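Wubit Hailu
Fil : le concombre entier, service et découpe. Notes de septembre 2024 pour la cantine de Prodville.

1/ Variété : concombre court à peau bosselée. La peau lisse se tient moins bien au vinaigre. On garde la peau, on rince à l'eau froide, on brosse dans le sens de la longueur.

2/ Choix : ferme aux deux bouts, vert soutenu. Une légère courbure ne gêne pas la coupe en rondelles. Pour des bâtonnets, prendre droit.

3/ Présentation avant découpe : un seul concombre par assiette, posé à l'horizontale. L'assiette carrée brun foncé, à bords à peine relevés, fait ressortir le vert sur une table blanche. Le légume occupe presque toute la largeur - au-delà, changer d'assiette.

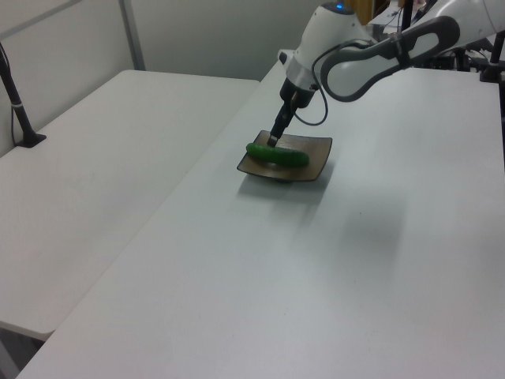 4/ Découpe : retirer 1 cm à chaque extrémité, goûter le côté pédoncule. S'il est amer, retirer encore 1 cm. Rondelles de 3 mm à la mandoline, 5 mm au couteau.

5/ Sel : 16 g par kilo, 40 minutes en passoire. Presser sans tordre, ne pas rincer.

6/ Assaisonnement : vinaigre de riz, une pointe de sucre, sésame. Saler à la fin seulement, après avoir goûté. Au frais, compter la journée - le lendemain, la texture est perdue.

7/ On me demande la marque des assiettes : aucune idée, elles viennent d'un lot. Prochain fil : le radis noir.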